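9th July - dye bench

Third go at the madder bath and it's finally the red I wanted! Pullow wool this time, 264 g dry, scoured last night and left to soak in the alum until morning. The Drillden tap water is so hard that I added no chalk at all, and I think the colour is better for it (warmer, much less brick).

Kept the pot at 60-ish for the long soak and resisted stirring. Ayanda Adams came by, held the first skein up to the window and said "that's a proper red", so I am taking the rest of the day as a win. 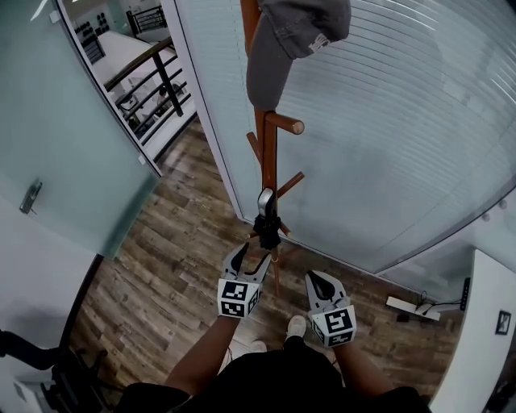
Wood-plank floor, coat rack end.

Second skein went in the same bath with 900 ml of fresh water to top it up - a lovely soft coral, and I nearly like it more. Third one will be the exhaust, probably peach. Leaving it in overnight.

To do: label the skeins before I forget which is which, weigh out the next lot of alum, ask Obi if there's any weld left. An overdye on the coral could be gorgeous. Rinse water still running pink after 6 changes, so try a longer rest before washing.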